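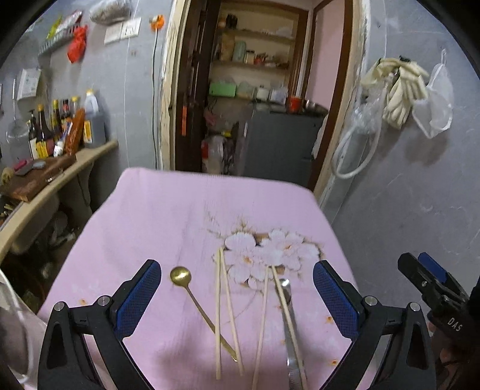

Spoon, chopsticks and tongs on the pink cloth, with the blue pads of the hand grippers open above them.

Give the pads some love

Zinash Adugna
May 9, 2021

I look after grippers for a living and I would like to make the case for the blue pads.

When people come to see our Drunon cell they go straight to the arm. Fair enough, it's a lovely arm, and it moves beautifully when it's in the mood. Then they ask about the software, and the cameras, and how long it took to teach. In three years I have been asked about the pads once, by a retired dentist, and we talked for most of an hour. She wanted to know how they were fixed on and whether I roughened the surface first. I do! With fine paper, in one direction, and then a wipe with spirit and a wait that always feels too long.

Our cell learns from people. Somebody takes a gripper in the hand and does a job with it, and what the hand did is what the arm later tries to copy. So the hand grippers have to feel like the ones on the arm, close like them and hold like them. If the hand tool grips well and the arm's gripper slides, the arm has been taught something it can't do. I think this makes the hand grippers the most important part of the whole set-up, and they are treated like kitchen scissors. They get dropped in bags. They get lent out. One came back to me last October with jam in the pivot.

I love kitchens for this work, and I wish more teams would take their tools into real ones. A bench at the workshop in Dubey is clean and flat and it will let you get away with almost anything. A kitchen table with a cloth on it won't. Cloth moves. It gives under the fingertip, so you can press down a little and get under a thin handle, and then it rucks up and comes along with the spoon. Put the same spoon on bare metal and you need a completely different touch. I learned more about fingertip shape from one afternoon over a tablecloth than from the 100 test closes we do on foam blocks before anything leaves the bench.

And chopsticks! If you want to know the state of your pads, pick up a chopstick. It's light, it's thin, and it rolls the moment one finger lands before the other. Two lying slightly crossed are better still, because you have to take one and leave its neighbour alone. A worn pad will pinch it and let it swing round like a compass needle. A fresh pad holds it at the angle you picked it up, and there is a small pleasure in that which I haven't got tired of.

The spoon tests something else. With a long thin handle you're holding it a good way from the bowl, and the bowl wants to turn over. Tongs I find the hardest, as metal on a textured pad is fine until there's a trace of cooking oil, and then it's a bar of soap. I clean the pads between jobs in any kitchen where somebody fries.

Now for the opinion, which has made me slightly unpopular at work. I think pads should be changed by count and not by eye. Everyone believes they can see when a pad has gone. I believed it too. Then I kept a notebook through a whole round of recordings, 421 of them, and wrote down each slip and what the pads looked like to me beforehand. My eye was hopeless. I passed pads that were already letting go and threw out pads with weeks left in them. The texture can look crisp while the face has hardened, and you only find out with a thumbnail. So I change at 4,000 closes, both fingers together, both hands together, and I write it on a strip of tape inside the case.

The objection is waste, and I take it seriously. Some of those pads would have gone on a bit longer. I keep the best of the old ones for practice sessions, where a slip costs us a laugh and a second try. A recording full of slips costs far more than two squares of pad, and by the time it shows up in the arm's behaviour you'll have spent a week blaming the software. We did precisely that with Zeren, our table-laying program. Poor Zeren. It kept hesitating before it closed on anything narrow, and it had learned that from us, because our hands had been nursing tired pads for days and squeezing twice to be sure.

The pivot screws deserve a mention while I'm here. Too tight and the finger drags, and the person holding it starts to push with the wrist. Too loose and the two tips stop meeting. I set mine so that a finger moves freely and has no side play that I can feel, and then I check again after the first session, when everything has bedded in. A dot of paint across the screw head and on to the body tells you at a glance if it has crept. Humeck, who make our spare fingers, supply them with the screws done up hard for the post, and I still meet people who fit them straight out of the bag.

It's also worth setting up the left and right hand tools side by side, by the same person, on the same day. You can get used to one stiff gripper. Two that disagree are tiring in a way that's difficult to name, and the person using them will only tell you they've got a bad back.

None of this is clever work. It's a screwdriver, a cloth, spirit, tape and a notebook, and it takes me less time than making lunch. But I've watched an arm go from fumbling a chopstick to lifting it cleanly, with no change to the program at all beyond a fresh set of recordings made on good pads, and I was so pleased that I rang my mother. She asked if it could do the washing-up. Not yet, but it can put the spoons away, and a good part of the reason is blue and about as big as a stamp.

If you have a cell of your own, go and feel the pads on the hand tools this week. Use your thumbnail. Then write and tell me what you found, particularly if you think 4,000 is too many. I have a colleague who swears by half that, and I'd like some help arguing with her.

121 shares
Contact the author | Write for us | © 2021 | Back to top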